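Stop paying us to forget the river

April 2025

Third spring running the bottom meadow at Lullow has gone under and come back up as cracked mud by the time the swallows are in. Same field. Flood in February, dust by the end of May. I farm 124 acres here, most of it low, and I've stopped telling people which one worries me more.

Quick version of what I think, as I've a trailer to unload. We treat flood and drought as two separate problems, with two separate offices and two lots of forms, and both get worse for it. The water that wrecks my fences in winter is the water I'm begging for in June. It goes past the gate. Straight past, down a channel our grandfathers dug as straight as a ruler, and out to sea by teatime.

We paid for that channel. Still do. The drainage rate came to 616 pounds last year and what it buys is speed. Faster off the hill, faster through the village, faster into the kitchens at Podum, where the bridge backs up. Then summer, and a letter asking us to be careful with the hosepipe.

The parish meeting

There was a meeting about it in the hall. Over 200 people, standing at the back, coats on, heating broken again. Plenier, the consultants, had maps. Nice maps. A higher bank on the village side, a new pump at Podum, dredging every other year. Questions at the end, three minutes each.

Everaldo Bezerra got up and asked where the water was meant to go after the pump. He grows salad and brassicas on the Jibrin side and he's lost two plantings to standing water and one to drought, all inside eighteen months. The answer was "downstream". He said he was downstream. Bit of a laugh, then on to the next question.

I'm not against pumps. I've been glad of one at three in the morning. But a pump shifts the trouble along to the next man and a bank does the same thing slower, and none of it puts a drop in the ground for summer. If that's the whole plan then it's half a plan.

And the food side gets left out. Always. The maps had houses in red, roads in yellow, and the fields were just white, like there was nothing on them. Lettuce doesn't like being under water for a day and it doesn't like three weeks of baking either. Bolts, goes bitter, gets ploughed in. People notice when it's short in the shops and blame the shops.
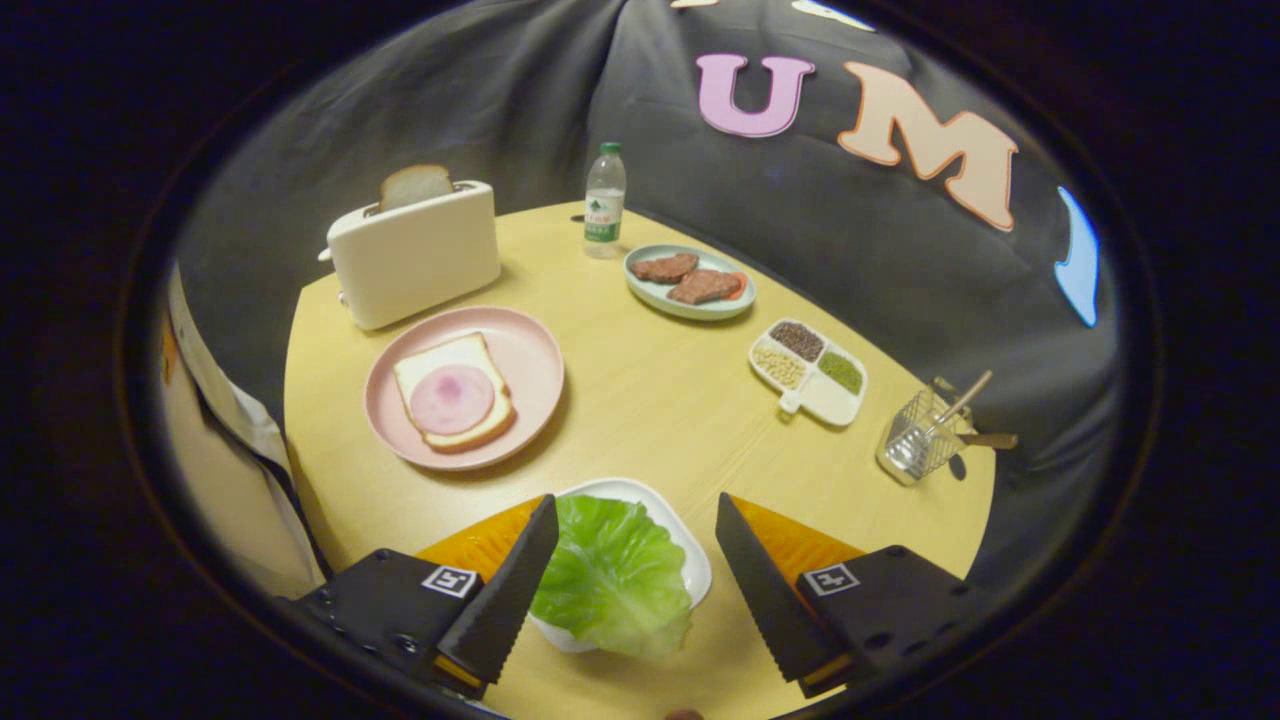

What I'd do instead

Let some of it flood. On purpose, in the right places, and pay for it properly. I'd give up the bottom meadow tomorrow if the money was decent and came every year, not a one-off grant with a plaque. Put the bends back in the brook. Leave the fallen willow where it fell, for once. Ponds at the top of the catchment, small ones, lots, dug in clay so they hold. Hedges across the slope where they got ripped out.

Qianru Qiu has done a bit of this above Jibrin, off her own bat. Scrapes in the corners of the top pasture, leaky dams made of whatever the chainsaw left. Her ditch was still running last June when mine was a line of nettles. One farm, one summer, I know, I know. It's not proof. But I walked up and looked at it and it was wet and I was jealous.

The objection is always that it takes land out of use. Well. The bottom meadow is out of use for a good part of the year already, I just don't get to choose which part. I'd rather choose.

The other objection is that it needs everybody. That one's fair. If I hold water back and next door runs a new drain into the same brook, I've done him a favour and got a bog for it. So it has to be done by the valley, upstream farms paid by the people who stay dry at the bottom. The drainage rate would do for a start. Same money, different job.

Plenier's report goes out for comment until June. Read it, it's long, but the bit on storage is only two pages and you can see how much thoght went into it. Write in. Say you want the water kept as well as moved. Doesn't need to be clever, a postcard will do.

Rain forecast for the weekend, heavy at times. I've moved the ewes up.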